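### 4.2 Open-day demonstration

The second part of the evaluation took place in June, when the group held an open day in the office where the robot is normally kept. We wanted to see how the system held up with visitors walking in and out and without the floor markings used in Section 4.1. The carpet, the chairs and the desk stayed as they were.

The task was taken from the Leramex set and uses a steel table with a small number of objects on it. An operator started each run from the Salel control software, and the robot worked from its head camera and the cameras at the wrists. Jhosep Arango led the demonstration and answered questions between runs. Visitors could stand or sit wherever they liked on the far side of the table. They were asked to keep out of the reach of the arms, and the operator stopped a run if someone came too close.

All camera streams were recorded with the Firico logger. Figure 9 gives one view from the head and two from the wrist.
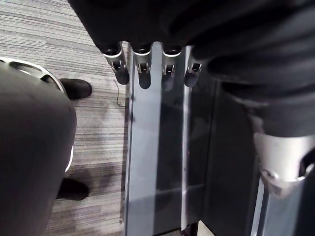
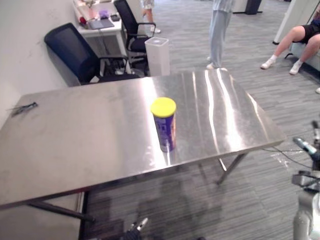
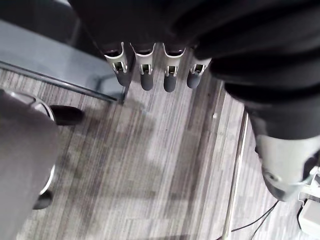
**Figure 9.** Onboard views from the open day. Top and bottom: wrist camera, with the four fingertips in view. Middle: head camera, with the steel table and the container with the yellow lid.

The head view covers the whole working area and a good part of the room behind it, including people. For this reason we masked the upper part of the head stream before passing it to the object detector. Reflections of the ceiling light on the steel were a larger problem than the visitors. They form long bright streaks, and the detector sometimes placed an object boundary along one of them. Lowering the exposure helped, but it also made the dark parts of the gripper harder to separate from the shadow under the table.

The wrist views have a different weakness. When the hand is away from the table, most of what the camera sees is striped carpet, and the fine lines disturb feature matching. Glass close to the hand adds reflections of its own. We therefore used the wrist streams only for the final approach and took all earlier position estimates from the head camera. The same rule was kept for the Sezer trials in Section 4.3.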